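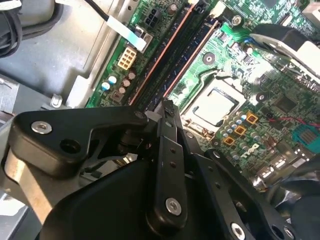
FOR IMMEDIATE RELEASE

Droltcombe, Wed 4 December - Juster opens its desktop refurbishing bench to the public next week. Old office PCs in, working home machines out. Drop-off at the side door, Oda Street.

The bench ran as a trial from June. In that time 96 desktops were stripped, cleaned and rebuilt for households in town that had no computer. Another 28 were past saving and went for parts. Target for the coming year is 700, which is a lot, and we need machines.

What we take: tower and desktop PCs, any age, working or not. Memory sticks, even single ones. Power supplys with their cables. Keyboards. No laptops for now, no printers please.

Each machine gets opened up, dusted out and checked over - board, memory slots, power connectors, ribbon cables. Memory is tested seperately and matched up before it goes back in. Drives are wiped before anything else happens to them.

"Most of what comes in has one bad part. Or a loose connector," said Grethe Nørgaard, who runs the bench. "People throw out the whole box over a memory stick."

Also new: evening classes, 12 places each, led by Bautista Tapia and Humaira Mirani. Opening a case, swapping memory, finding out why it won't start. Free, tools provided, bring your own desktop if you have one. Booking through the front desk.

Parts storage and shelving paid for by Jisik.

Businesses with more than a carload - call ahead, we can collect inside Droltcombe. Pickup days to be confirmed.

Press contact: Raffaele De Luca, Juster front office. Interviews and bench visits by arrangment, mornings best.

ENDS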